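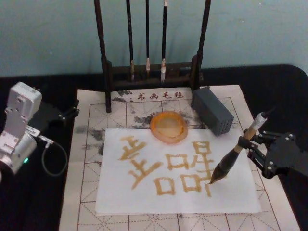
Catrin Lewis: Three people have now called to ask whether their places in the calligraphy course are confirmed. Each paid online, the bank shows the charge, and no confirmation message was received. One of them paid a second time. Please advise whether the duplicate can be refunded from the front desk or must go through your office.

Ticket 1549
Opened: 2019-06-01
Service: Online course registration, Vinilville Arts Center
Category: Outgoing mail
Priority: Raised from Normal to High
Assigned to: Tsehay Negussie
Status: Closed

Initial response (Tsehay Negussie)
The registration records have been checked against the payment report. All three learners are enrolled and hold valid places. The fault is limited to the confirmation message. The duplicate payment must be refunded by the Porodholm office, as the front desk login does not carry refund rights. Please send the receipt number through this ticket and do not ask the learner for card details.

Front desk staff are asked to confirm places by telephone until further notice. The enrollment list in the staff area is correct and may be relied upon. The "Message sent" column in the same list should be disregarded for now. It records that a message was handed to the mail service and does not show delivery.
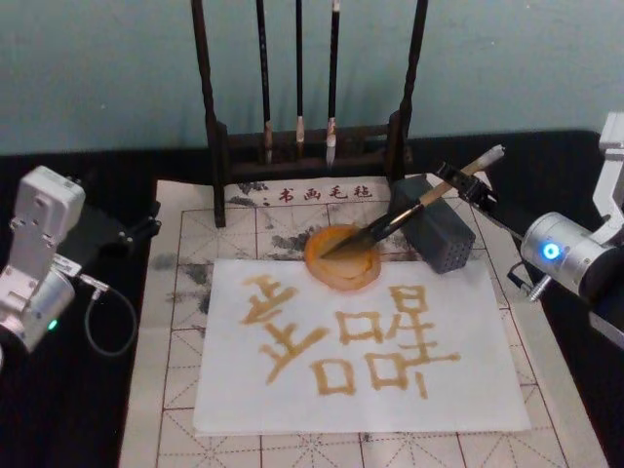

Checks completed
The sending address was tested with accounts at several mail providers. Messages to the center's own addresses arrived at once. Messages to outside addresses were accepted by the mail service and then held in its queue. The oldest message in the queue had been there for over 11 hours.

The queue log gives the same entry for each held message: "sender domain not verified, retry later." The domain was verified when the registration site was first set up in March, and no change to it had been requested through this office.

The question was referred to Plaltent, which manages the center's domain settings. Dalia Petrauskas replied that the settings had been moved to a new control panel as part of a planned update. Two records were not carried over. One of these was the record used by the mail service to verify the sender.

Correction
Plaltent restored both records. Verification was requested again from the mail service side, and the first attempt failed. The restored entry contained the domain name twice, as the new control panel adds it automatically and the old one did not. The entry was corrected and verification then passed.
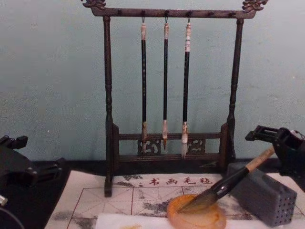
Held messages were released in small batches to avoid being marked as bulk mail. Messages relating to canceled bookings were removed from the queue before release. Password reset messages were also removed, as their links had expired. Affected learners should request a new link from the sign-in page.

Comment (Catrin Lewis)
The front desk has received the released confirmations on behalf of the learners who gave our address. The times shown on them are the times of release. Will this affect the early booking discount?

Reply (Tsehay Negussie)
It will not. The discount is calculated from the time of payment, which was recorded correctly throughout.

Comment (Fuad Worku)
The waiting list for the Negash room should be checked as well. An offer of a place lapses if it is not accepted in time, and those offers are sent by the same mail service.

Reply (Tsehay Negussie)
Checked. 2 offers lapsed while the queue was held. Both have been reissued with a new deadline, and the places will not be offered to others before then.

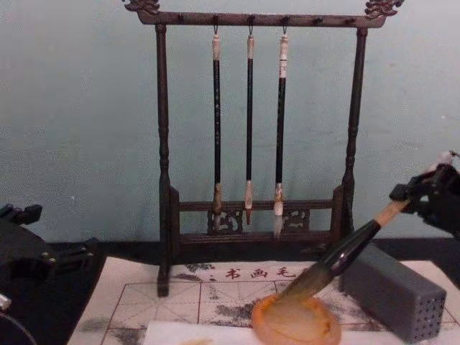 Brush rack with three hanging brushes, calligraphy course.

Refund
Receipt number received from the front desk. The second payment has been returned to the original card by Tsehay Tilahun at the Porodholm office. The learner's enrollment was left unchanged and the duplicate booking was deleted.

Follow-up actions
Plaltent will notify this office before any further change to domain settings.
The "Message sent" column will be renamed "Message queued" at the next site update.
An alert has been set for any message held in the queue longer than one hour.
Front desk staff may stop confirming places by telephone.

Closed by Tsehay Negussie with the agreement of Catrin Lewis. If a learner reports a missing confirmation after closure, please open a new ticket and quote the number of this one.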